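Werkstattbuch, August, Samstag, kurz nach neun

So, wieder am Sauerteig. Ich weiß, ich wollte eigentlich die Brühgruppe fertig dokumentieren, aber der Ansatz wartet nicht und die Brühgruppe schon. Also zuerst Teig, dann Kaffee, und die Tabelle trage ich am Abend nach (oder am Montagmorgen, wie immer).

Stand der Dinge: Der Roggenansatz, bei uns intern Kedholm genannt, weil er aus dem Glas mit dem Kedholm-Deckel stammt, ist gestern Abend gefüttert worden und war heute früh schon wieder eingefallen. Oben am Glas klebt der Rand, ein guter Fingerbreit über dem jetzigen Stand. Er war also mitten in der Nacht auf dem Höhepunkt, und da lag ich im Bett. Der Weizenansatz (Flidon) dagegen steht prächtig da, gewölbt, voller Blasen, riecht nach Joghurt und ein bisschen nach grünem Apfel. Sehr schön! Ich hätte nicht gedacht, dass der nach der Woche im Kühlschrank so schnell wiederkommt.

Was ich heute wissen will: Liegt das flache Brot vom letzten Mal am Ansatz, am Mehl oder an meiner Ungeduld? Vignesh tippt auf Ungeduld. Chandrasekhar tippt auf das Mehl, weil wir den Sack gewechselt haben und der neue von Trevgate deutlich mehr Wasser zieht. Ich tippe auf den Ansatz, aber ich will natürlich auch nicht schuld sein.

Vorgehen also: ein Teig, geteilt in zwei Laibe. Gesamtmehl 654 Gramm, das ist die krumme Zahl, die im Sack noch übrig war, und ich hatte keine Lust, den nächsten aufzumachen. Gleiche Menge Wasser für beide, gleiches Salz, beide mit Flidon getrieben. Der eine geht nach Uhr in den Ofen, der andere nach Gefühl, also Fingerprobe. Wenn beide flach werden, war es das Mehl, und Chandrasekhar darf eine Woche lang recht haben.

9:40. Mehl und Wasser verrührt, ohne Salz und ohne Ansatz, Deckel drauf. Der Teig kommt mir trocken vor. Beim alten Sack war er an dieser Stelle schon klebrig, jetzt kann ich ihn fast anfassen wie Knete. Habe einen Schluck Wasser nachgegeben und mich dann geärgert, weil ich den Schluck nicht gewogen habe. Notiz an mich und an alle, die hier mitlesen: Der Wasserkrug gehört auf die Waage, bevor man gießt.

10:25. Ansatz und Salz eingearbeitet. Mit nassen Händen, das geht mit diesem Mehl erstaunlich gut. Zuerst reißt alles, man denkt, es ist ruiniert, und nach ein paar Minuten wird es doch wieder glatt. Ich mag diesen Moment jedes Mal.

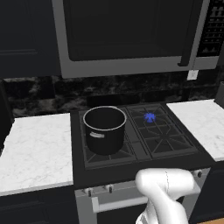
Thenmozhi meinte dazu, ich solle mit dem Salz ruhig noch länger warten, sie gebe es erst beim ersten Falten dazu, und seitdem seien ihre Teige viel dehnbarer. Außerdem sei ein nach Gefühl gebackener Laib als Vergleich wertlos, wenn ich nicht wenigstens aufschriebe, was ich gefühlt habe.

Da hat sie recht, das mit dem Aufschreiben zumindest. Also schreibe ich es auf, und zwar ab jetzt bei jedem Falten.

11:00, erstes Falten. Teig ist straff und lässt sich nur kurz ziehen, dann wehrt er sich. Oberfläche matt. Noch keine Blasen am Schüsselrand.

11:45, zweites Falten. Schon weicher. Wenn ich die Schüssel kippe, läuft er langsam mit, vorher blieb er einfach sitzen. Riecht noch hauptsächlich nach Mehl.

12:30, drittes Falten. Jetzt wird es gut – er glänzt, und unter der Haut sieht man die ersten größeren Blasen. Ich habe die Schüssel ans Fenster gestellt und gleich wieder weg, da ist es im August einfach zu warm. In der Ecke neben dem Regal sind es etwa 4 Grad weniger, das reicht schon, um mir eine Stunde zu kaufen.

13:15. Das vierte Falten habe ich verpasst, weil Dinesh angerufen hat. Er wollte die Nummer vom Mahlwerk, das wir bei Rodrigues bestellt haben. Es ist die 2204, steht auch innen auf dem Schrank, aber gut. Dafür hat er mir erzählt, dass er seine Gärkörbchen nur noch mit Reismehl ausstäubt und ihm seither nichts mehr festklebt. Probiere ich heute gleich aus, bei mir ist beim letzten Mal die halbe Kruste im Körbchen geblieben.

14:50. Geteilt, vorgeformt, kurz ruhen lassen, geformt. Laib A (Uhr) ist mir etwas schief geraten, Laib B (Gefühl) ist rund und straff. Ich schwöre, das war keine Absicht! Falls B gewinnt, wird Vignesh trotzdem sagen, ich hätte geschummelt.

16:20. A in den Ofen, im Topf mit Deckel. Fingerprobe habe ich bei A nur zur Information gemacht: Die Delle springt sofort zurück, also zu früh. Bei B genauso. B bleibt stehen.

17:05. A ist raus. Auf der einen Seite aufgerissen, auf der anderen zahm, aber flach ist er auf keinen Fall. Damit ist das Mehl wohl aus dem Schneider. Klopft hohl. Bei B kommt die Delle jetzt langsam zurück und bleibt ein bisschen stehen, so will ich das haben. Topf wieder aufheizen, dann rein damit.

18:10. B ist auch raus, schöner Ausbund, deutlich dunkler als A, weil ich den Deckel früher abgenommen habe. Das ist schon wieder eine Abweichung, ich weiß. Das Reismehl hat funktioniert, beide sind sauber aus dem Körbchen gefallen. Danke, Dinesh.

Anschnitt erst morgen. Gopinath kommt vorbei und bringt die gute Butter mit, und wenn ich vorher schneide, ist bis dahin nichts mehr da.

Offen fürs nächste Mal: Salz später, wie Thenmozhi sagt. Wasser wiegen. Kedholm am Morgen füttern und tagsüber beobachten, damit ich den Höhepunkt einmal wach erwische. Und die Brühgruppe. Die Dichtung liegt noch auf dem Zettel mit den Maßen, bitte nicht wegräumen.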